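BUS 276: Buying and Selling a Small Business
Clunddale College, School of Business
Unit 3 handout: Reading a listing and valuing the assets

Purpose of this unit

Students will learn to read a business-for-sale listing critically, to separate an asset sale from a share sale, and to prepare a simple schedule of assets. The handout should be read before the tutorial. Bring a calculator and your copy of the Brasmont listing.

1. Asset sale or share sale

In an asset sale, the buyer purchases named items: equipment, stock, fittings, the trading name and, where the landlord agrees, the lease. The company itself stays with the seller, together with most of its debts. In a share sale, the buyer takes over the company as it stands, including its contracts, its tax history and any claims against it. Small retail and workshop businesses are commonly offered as asset sales. The listing does not always say so, and the buyer should ask in writing.

2. The lease

The remaining term matters as much as the rent. A low rent with 15 months to run offers little security to a buyer who must borrow. Check whether the lease can be assigned, who pays for repairs, and whether the premises must be returned to their original condition at the end of the term. In the Sestetmont case, the purchase price looked favourable until the cost of removing the fit-out was added.

3. The schedule of assets

The phrase "all equipment included" has little value unless a schedule is attached to the contract. Each entry should give the item, its serial number where there is one, its condition, and whether it is owned outright, leased or under finance. Small items and spare parts should be listed as well. They are easily left out and can be costly to replace. 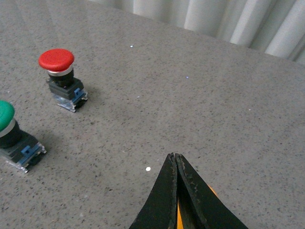 Figure 3. Push-button switches on a countertop.

A lender may hold a registered interest in equipment that appears to belong to the seller. A search of the relevant register should be made shortly before settlement, and any interest should be released in writing.

4. Goodwill

Goodwill is the part of the price that exceeds the value of the assets. Where a business has ceased trading, goodwill is often small, as customers will have made other arrangements. Norðdahl, the second case in your reader, had been closed since January when it was listed.

Tutorial work

Read the Brasmont listing and its schedule of 29 items. Mark each entry that could not be enforced as written, and redraft it. Submit your answers at the tutorial desk by 2022-11-07. Late work requires a signed extension form.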